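Zokimik three-walled table enclosure, white. Sold by Kindau. Page revised April 2020.

# Kindau Table Enclosure and Place-Setting Kit

The Kindau table enclosure is a shallow, white-walled work surface for small tabletop tasks: wiping, setting out, clearing and sorting light tableware. The kit is supplied with a cloth, a plate and a cup, and can be ordered with or without them. The enclosure is built by Zokimik to a Kindau drawing. The tableware and cloths are packed by Puddale.

## Enclosure

The tabletop is flat and white, with no printed grid or markings. It meets the back wall along a straight horizontal seam. The back wall is a smooth off-white panel without shelves or hooks. Left and right side walls close the ends. The front is open above a white front panel.

A narrow metal rail runs along the left and right edges of the tabletop, between the surface and the wall. The rails cover the joint and hold down the edge of the top. They are not load-bearing and should not be used to lift the enclosure.

The front panel has two matching rectangular cutouts, one on the left and one on the right. Equipment mounted from below passes through these. Wiring can be led down through the same openings.

| Item | Value |
|---|---|
| Tabletop width, wall to wall | 937 mm |
| Tabletop depth | 698 mm |
| Maximum distributed load on top | 11 kg |
| Surface | white, flat, unmarked |
| Walls | back, left, right |
| Side rails | metal, one per side |
| Front cutouts | two, rectangular |

Dimensions are inside dimensions. Allow extra room behind the back wall for the fixing screws, which enter from the rear.

## Cloth

One orange cloth, roughly square, slightly textured. It lies flat without weights once unpacked and pressed out by hand. Cloths that have been stored folded keep a crease for a day or so. Store flat if the crease matters to the task.

The orange was chosen for contrast with the white top. A pale yellow cloth was listed until February and has been withdrawn. Remaining stock of the yellow is sold singly through Puddale.

Hand wash in cool water and dry flat. Tumble drying curls the corners.

## Plate

One small white plate, round and shallow, with a fluted rim. The plate is light and will slide if pushed at the rim. White on a white top gives low contrast by design. Customers who need the plate to stand out should order the colored set and specify the color in the order notes.

Plates are consumables. The rim flattens with repeated gripping and the plate should be replaced when it no longer sits level. Stacked plates tend to stick together in humid storage. Separate the stack before use and check that only one has been picked up.

## Cup

One small clear plastic cup. It is transparent throughout, including the base. Under overhead lighting the rim is the easiest part to locate by eye. Cups scratch with use and turn cloudy if washed with an abrasive pad. Use a soft sponge and mild detergent.

An empty cup tips easily. Do not fill it with water on this surface. The seam at the back wall is not sealed, and the side rails are not watertight. For pouring tasks, dry lentils or plastic beads are suitable.

## Setting out

There are no fixed positions. The layout used by Kindau for acceptance checks is as follows:

- Cloth flat near the back wall, centered.
- Plate to the right of the cloth, close to the right rail.
- Cup on open surface, in front of the cloth.

Jyoti Singhal, who wrote the acceptance procedure, recommends returning to this layout between tasks so that differences from one run to the next are easier to trace. Other layouts work equally well if they are recorded.

Keep the cloth clear of the seam if it is to be picked up from its far edge.

## Lighting and cleaning

The walls reflect a good deal of light onto the top. Diffuse overhead lighting is sufficient. A single bright lamp placed close to the front will produce glare on the cup and should be avoided.

Wipe the top with a damp cloth and neutral cleaner. Solvents dull the white finish and leave patches that remain visible. Marks from rubber feet can be removed with a melamine sponge used lightly. Dry the rails after cleaning.

## Ordering

| Part | Contents |
|---|---|
| Rastogi 200 | Enclosure only |
| Rastogi 200-P | Enclosure with cloth, plate and cup |
| Rastogi P | Cloth, plate and cup, no enclosure |
| Rastogi R | Replacement side rails, one pair, with screws |

The enclosure ships flat in one carton. Assembly takes two people and a hex key, which is included. Fit the back wall first, then the side walls, then the rails. Leave the rail screws loose until the front panel is in place and tighten them from back to front.

Replacement panels are available individually. State left or right when ordering a side wall. The two are mirrored and are not interchangeable. Panels from enclosures built before the rail change have a different hole pattern, so include the carton label code with the order.

Returns are accepted on unassembled enclosures in the original carton. Opened plates and cups are excluded.
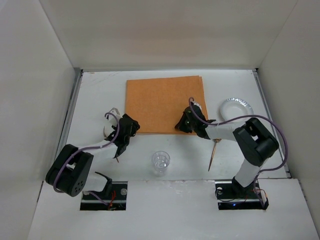

Rastogi 200-P: white tabletop with orange cloth, white plate and clear cup.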